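FOR IMMEDIATE RELEASE

Friday, March 20, 2026

A rack is still a thing on the table, says household advice group

Platodis asks sellers to stop promising "instant order" and start printing the measurements

Platodis, the household advice group, today publishes Room for a Rack?, a short report on the metal racks sold for tabletops, worktops and desks. It finds that buyers like their racks well enough. It finds much less to support the claims made on the boxes they come in.

The report draws on answers from 2,103 households that bought a tabletop rack in the past two years. Of these, 1,608 said they would keep the one they have. Only 353 said the table or worktop it stands on is clearer than it was before they bought it.

"Those two numbers sit awkwardly together and we are not going to pretend otherwise," said Parviz Dehghan, who wrote the report. "People get fond of a rack. Whether it has tidied anything is a separate question, and most of the packaging treats it as the same one."

Platodis did not ask households to measure their tables, and it did not visit them. The answers are what people said about their own homes. The group would treat anyone else's survey of this sort with some caution and suggests readers do the same with this one.

What the boxes say

Platodis also read the packaging and online listings for racks from a range of sellers. "Doubles your space" was the claim it met most often. None of the listings using it said what had been doubled, or what the space was before. A rack with a second level does offer a second level. It also takes up the first one with its feet, and anything kept underneath has to be short enough to go in and narrow enough to come out again.

"Fits any kitchen" came next. Many listings gave the height and width of a rack but left out the depth, the one figure a person with a shallow worktop needs. Others gave the outside size and said nothing about the gap between the bars.

"Assembles in moments" is left alone in the report. Ebbe Björklund, who read the listings, tried to find out how long a moment was and gave up.

Try it on a bare table first

The report's main piece of advice costs nothing. Before a rack goes into its intended corner, stand it on a plain table with room on every side and move it about. A dark metal rack on a pale tabletop shows its outline plainly, and most people are surprised by how much ground it covers once there is nothing else to look at. Take hold of it by one end, as you would to wipe beneath it, and see whether you would want to do that every day. Then think about the same movement with the rack loaded.
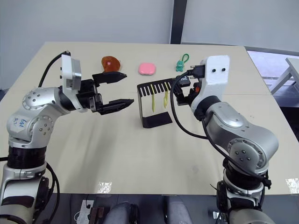 Five questions to ask before paying

What is going on it? If the answer is "bits and pieces", Platodis suggests waiting until there is a better one.

Where do those things live now? A rack that empties a cupboard on to the table has made the table fuller.

How deep is it? Measure the table from front to back and ask the seller for the figure if it isn't printed.

What are the feet made of? Bare metal can mark a soft surface, and caps come off.

Can it go back? Several sellers would not take back a rack once it had been put together, so nobody could try it in place and change their mind.

What the sellers say

Platodis sent its findings to two sellers before publication. Vuvon said it would add depth to its online listings by October. It did not say whether the boxes would change, and when asked again it repeated the first answer. Ots said its customers "understand the spirit" of the phrase "doubles your space". Platodis has asked what the spirit is in centimetres and has yet to hear back.

Edgars Paulauskas, who handles buyers' complaints at Platodis, would like to see less of the word "solution". "It's some bars and some feet," he said. "A good one is worth having. I own one. It holds what I put on it and the rest of the table is as bad as it ever was, and that's down to me."

Not everyone at the group agrees with the report. Aleksi Toivonen, who read a late draft, thinks it is too hard on a cheap and useful object, and that people who keep something for two years have given their verdict. His note is printed in full at the back.

Availability

Room for a Rack? is free to read on the Platodis website. Printed copies can be had by post from Huritz, which prints the group's reports and had no say in what this one contains. Shops may copy the page of questions without asking, provided they copy all of it, including the one about returns.

Notes to editors

The report covers metal racks meant to stand on a table, desk or worktop. Wall racks and anything on wheels were left out.

Platodis takes no money from the makers or sellers of household goods. It does not give ratings or badges, and any rack sold as "Platodis approved" is not.

Press contact: Ott Žukauskas, Platodis press desk

ENDS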